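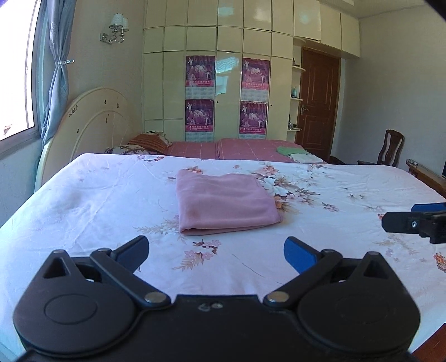 Duas das nossas garras, com as pontas azuis abertas, e a toalha rosa dobrada sobre a cama.

Sobre nós

Wurnano é uma pequena oficina partilhada em Retthorpe. Fui eu, Ayane Koyama, que a comecei em março, com uma bancada de 200 cm e uma impressora 3D usada. O português não é a minha língua materna, por isso peço desculpa por algum erro.

Construímos garras manuais para quem quer ensinar a um robô tarefas de casa, como dobrar e arrumar roupa. O nosso modelo chama-se Flitska. Pesa cerca de 595 gramas e monta-se em 40 minutos, com uma chave sextavada. O meu sócio Zieliński trata dos desenhos e dos parafusos.

A oficina está aberta aos membros a partir das cinco da tarde. A quota mensal é de 55 euros e inclui o uso das ferramentas.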